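Jivska搬运套件使用三周：夹持料箱的设置与保养要点

2024年8月28日 星期三　文/Deming Mao
阅读 2,724　收藏 408

工作间里料箱的取放是重复次数最多的动作之一。本文记录Jivska搬运套件的安装、参数设置和日常保养，适用对象是已有单臂、准备加装多指手的小型车间。整套含三项：Jivska多指手、Saton防护袖套、Riis控制软件的一年授权。臂体和底座不在套件之内，需自备。

一、料箱的选择

先统一箱子，再调机器。箱型混用时，每换一种都要重新标定夹持高度，时间主要耗在这一步。塑料箱选口沿带台阶的，台阶处壁厚较大，受力后变形小。箱壁表面以细哑光为宜。高光面沾油后摩擦系数下降明显，橡胶类指垫在上面容易缓慢滑移，短距离平移看不出来，抬升超过半米就会暴露。

箱体颜色也有影响。Riis软件的轮廓识别对浅灰箱配浅灰地面的组合不稳定，黄色、橙色箱的识别结果较好。已有灰箱的，可在口沿外侧贴一圈哑光色带，宽度30毫米即可，贴之前用异丙醇擦净，待完全挥发。

旧箱使用前检查四角。塑料老化后口沿先发白，再出现细裂纹，此类箱子不要再用于机械夹持，留作人工周转。

二、夹持参数

默认夹持力偏大，是按金属件给的。对塑料箱，建议从最低档起调，每次加一档，空箱、半载、满载各试十次，记录箱壁内凹量。内凹量超过壁厚的一半即停止加力，改为调整指位。

指位比力值更值得花时间。各指不必落在同一高度，沿口沿错开布置，箱体的扭转反而容易控制。指垫应整面贴合，避免只有指尖受力。检查方法：在箱壁上薄涂一层滑石粉，夹持一次后松开，看印痕是否完整。印痕呈点状，说明腕部角度偏大，每次修正两度，重复检查。试完把粉擦净，残留的滑石粉会使指垫打滑。

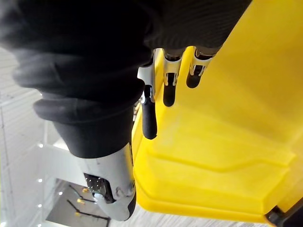

满载抬升时，加速度设为默认值的六成。箱内若是散装小件，例如螺栓、管接头，需再降一档。散件在起步瞬间向一侧堆积，重心偏移后负载集中到一根手指上，软件会报过流并停机。报警后不要直接复位，先托住箱底，再释放夹持。

三、防护袖套

Saton袖套为可拆式，用于挡粉尘和切屑，不防液体。安装时注意三点。袖套下端收口要停在腕部壳体上方，不得盖住接口和散热位置。上端留出余量，臂体伸直时布料不应绷紧，弯曲时允许堆叠，但褶皱不能进入关节夹缝。绑带扣朝外，便于单手拆卸。

清洁周期视粉尘量而定，木工环境每周一次，装配环境每月一次。拆下后先抖后吸，再用30度以下温水手洗，平铺晾干。不可甩干，收口处的弹性带会松。没有备用袖套的，不要在未干时装回，潮气会闷在壳体附近。

四、指垫与关节

指垫属耗材。我们的使用强度是每班次近200次夹持，三周后指尖边缘出现轻微磨圆，尚不影响抓取。更换标准以厚度为准，用卡尺测指垫中部，低于说明书下限即换。同一只手上的指垫应成组更换，新旧混装会造成受力不均。

清洁指垫用中性清洁剂和无绒布，禁用丙酮、天那水。关节连杆每周用干布擦一次，转轴处用小毛刷清出碎屑，不要加普通机油。机油会吸附粉尘，还会沿连杆流到指垫上。说明书指定的干性润滑剂用量很少，每个转轴点一滴，活动数次后擦去多余部分。

腕部接口不使用时应盖防尘帽。清理外露触点只用软毛刷，压缩空气必须调低压力并保持距离，否则容易把切屑吹进壳体内部。断电后再操作。

五、场地

料架与臂体之间留足腕部回转的空间，取放点前方的地面不放其他容器。架子层板应水平，用水平尺沿长、宽两个方向各测一次。层板倾斜时箱子放下后会自行滑动，软件记录的放置坐标随之失效。

线缆走线槽，或用压线板固定在地面边缘。不用的插头套上护帽，缠好挂起。电源线与信号线分开走，必须交叉时按直角交叉。

六、费用与不足

套件按季度租用或一次买断均可，租用含一次上门标定。我们选的是租用，标定由Punesard的技术员完成，用时半天，服务规范，但预约等了九天，急用的应提前安排。

不足有以下几项：

1. Riis软件的夹持力只能按档调节，不能输入数值，对薄壁箱不够细。
2. 指垫只按整组销售，单片损坏也需买一组。
3. 袖套绑带偏短，较粗的臂体需另购加长带。
4. 中文说明书缺少过流报警的代码表，英文版附录中有。

七、每日开工前检查

指垫有无裂口、油污。
袖套收口位置是否下移。
转轴处有无碎屑。
空箱试夹三次，听有无异响。
急停按钮按下、复位各一次。
料架层板上有无遗留工具。

上述检查熟练后五分钟可完成。试夹有异响时，先拆袖套看布料是否卷入，再查连杆。两处均正常而异响仍在，停用并联系售后，报修时附上软件导出的当日日志。

评论 30　分享 200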